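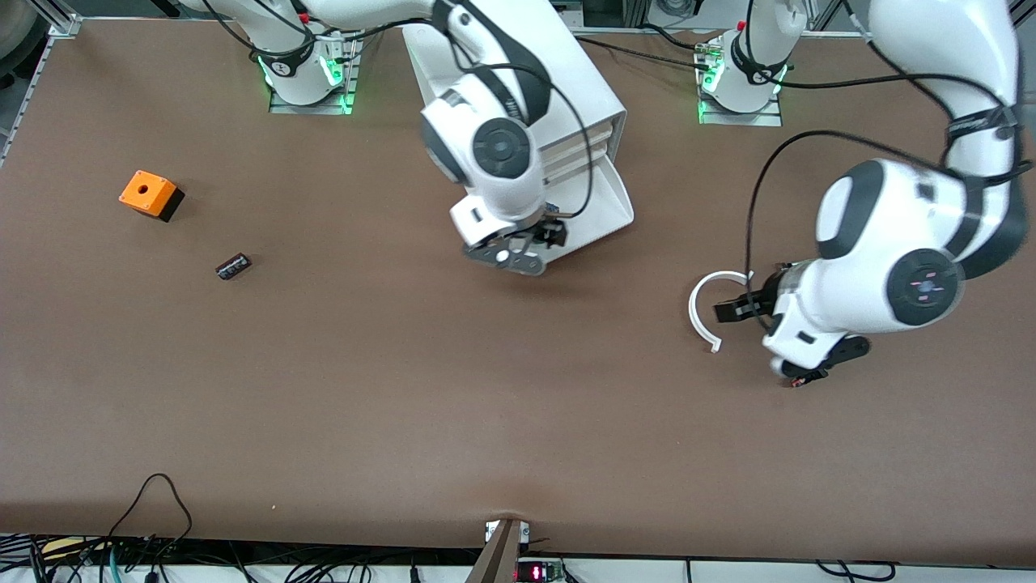
Talking tabletops at Hallthorpe

I spent a very happy morning at the Hallthorpe workshop asking one woman far too many questions about tables (she started it!). She's been making big work surfaces there for years, and she has opinions.

"Brown," she said, before I'd even sat down. "Everybody asks for white, and then they call me up in December wanting brown." Her favorite is big and matte with a little mottling in it, and I have to say I get it. My own desk at home is glossy and I can see every crumb.

I asked about size. "Go bigger. People fill up one side and then they're happy they've got the other." She keeps one half of hers open and swears she gets more done that way.

And cables? She laughed so hard at that one. "They all end up at one edge in a heap. I've sold 300 tables and I couldn't tell you how to stop it."

Her next one is for a shop over in Janingate, with a pale frame, and she's still going back and forth on the corners. "Ask me in 2 weeks," she said. I'm going to!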